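第三章 把零件柜录进 Curnus：分格、编号和标签

上一章我们把软件装好了，账号也建了，这一章开始干正经活：让 Curnus 知道你手里到底有些什么东西，放在哪儿。 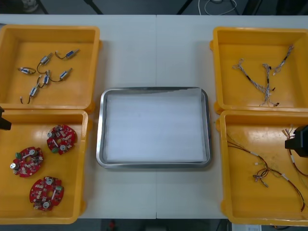

我自己第一次做这一步的时候急得要命，一上来就扫码、打标签，结果录到一半发现库位编号重了，只好全删了重来，搭进去整整一个周末。所以这一章我写得啰嗦一点，大家别嫌烦，照着顺序走，一个下午就够了（东西特别多的朋友，分两个下午）。

开始之前，请准备好：
一台能打开 Curnus 网页版的电脑，手机也行，但是批量录入的时候屏幕小了真的很难受；
Tindall 标签机，电量至少一半；
一卷没拆封的标签纸；
一支油性笔，一本随便什么本子。

3.1 先定库位，再录物料

1. 登录以后点左边的“库位”，再点右上角的“新建”。
2. 系统会问你要几层结构。选 2，也就是“柜”和“格”。往上还能选到 4，我试过，说实话小作坊用不上，每次找个电阻都得点开四层，点得手酸。
3. 给柜子起名。我建议用字母加位置，比如“A-窗边”“B-门后”。别用“大柜子”“新柜子”这种名字，过一年新柜子就不新了。
4. 填格数，点“自动生成”。我的 A 柜是 40 格，生成出来就是 A01 到 A40，一下子全齐了，很爽！
5. 回到库位列表，拿本子对着实物核一遍顺序。从左上角开始，横着数。

注意：格号生成以后可以改名，但是不能调换顺序。如果你家柜子是竖着数的，请在第 4 步之前到“设置 — 编号方向”里改好。

3.2 录入物料

6. 点“物料”，再点“新建物料”。必填的只有三项：名称、单位、所在库位。
7. 名称按“大类 + 规格 + 特征”来写，例如“螺丝 M3×8 平头”。大类一定放最前面，这样按名称排序的时候同类的东西会挨在一起。
8. 单位选“个”“米”或者“包”。整包买、拆开用的东西，一律选“个”。我以前选“包”，用了半包不知道怎么填，最后库存里出现了零点五包扎带，看着就别扭。
9. 填上“最低库存”。这一项可以空着，不过填了以后低于这个数系统会发邮件提醒，我觉得整个软件里最值钱的就是这个功能。
10. 点“保存并继续”，录下一个。

录完一格就在本子上打个勾。别相信自己的记性，中间接个电话就忘了录到哪儿了。

3.3 批量导入（东西少的可以跳过）

我的物料总共 2,134 条，一条一条敲肯定不现实。Curnus 可以导入表格，做法是这样的：

11. 在“物料”页面点“导入”，先下载模板。不要自己新建表格，列名差一个空格它都不认。
12. 把数据贴进模板，库位那一列写完整格号，A07 就写 A07，不能写 A7。
13. 另存为 CSV，编码选 UTF-8。
14. 上传，等进度条走完。我那一份大约等了四分钟，中间页面看着像卡住了，别刷新。
15. 系统会列出有问题的行。改好这些行单独再传一次就行，已经导入成功的不用动。

警告：导入页面下面有个“覆盖现有数据”的勾选框，默认是不勾的，请保持不勾。勾上以后，同名物料的数量会直接被表格里的数字替换，没有撤销按钮。动手之前请先到“设置 — 备份”导出一份。

3.4 打标签、贴标签

16. 打开 Tindall，按住电源键直到绿灯常亮。
17. 在 Curnus 的库位列表里勾选要打印的格子，点“打印标签”，尺寸选“小号横排”。
18. 先只打一张！看看字有没有偏、二维码能不能扫。没问题了再打剩下的。
19. 贴之前把格子正面擦干净，等干透。塑料抽屉上常有一层滑滑的东西，不擦的话标签过几天就翘边。
20. 贴好以后用指甲从中间往两边刮一下，赶走气泡。

小提示：标签请贴在柜体上，贴在抽屉上的话，两个抽屉一插错位，编号就全乱了。这个主意是 Sipho Motaung 在读者群里提的，我原先一直贴抽屉，看完当天就全撕下来重贴了。

3.5 散件和还没归类的东西怎么办

每个人都有一堆说不清算什么的零碎。我的办法是专门建一个库位，叫“待定”，拿几个浅口盒子装着。拆机拆下来的、朋友给的、买错了的，统统先进“待定”，每个月底清一次。清的时候问自己：半年内会不会用？会用就录进正式库位，拿不准的再放一个月。第二次还拿不准，就送人吧，我八月份送出去满满一纸箱，柜子一下子松快多了。

带线的零件放进格子之前，最好把线顺一顺，用扎带松松地拢住。拢太紧会伤到焊点，松松的就行。

3.6 常见问题

扫码以后跳到空白页：多半是手机浏览器没登录，登录一次再扫就好了。

标签打出来是空白的：标签纸装反了，热敏面要朝上。

数量变成负数：有人先领料、后入库。把入库单补上，数字自己会回来，不用手动改。

从 Ristinov 旧版迁移过来以后中文变成乱码：旧版导出的文件编码不一样，用记事本打开，另存为 UTF-8 再导入。

下一章讲领料和归还，顺便说说怎么给家里人或者同事开一个只能看、不能改的账号。

本章最后修改：2021年9月14日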